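Flusen -- grabaciones de la jornada de puertas abiertas

Léeme del conjunto

¡Qué tarde la del sábado! Zadberg abrió el taller y dejamos el robot de dos brazos trabajando en la mesa, con objetos de diario, mientras la gente iba y venía (y preguntaba muchísimo, que era lo que queríamos).

Contenido: 3629 clips, repartidos en sesiones de 200. Los 173 últimos están sin etiquetar.

Carpetas
mesa/ -- cámara de cabeza
brazos/ -- posiciones articulares y estado de las pinzas
notas/ -- comentarios de los visitantes, transcritos a mano

Para leerlo hace falta Conneely; con Wemar también abre, pero pierde las marcas de tiempo. Si solo quieres curiosear, empieza por la carpeta mesa/, ¡es la más agradecida!

Avisos de errores y etiquetas nuevas, bienvenidos en el repositorio.

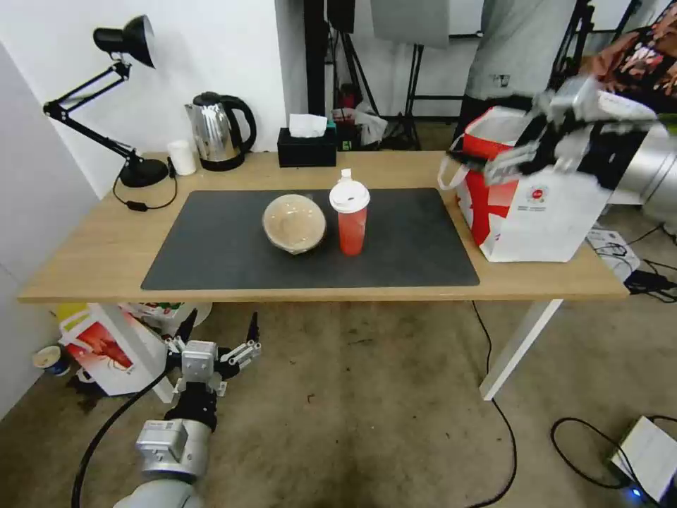
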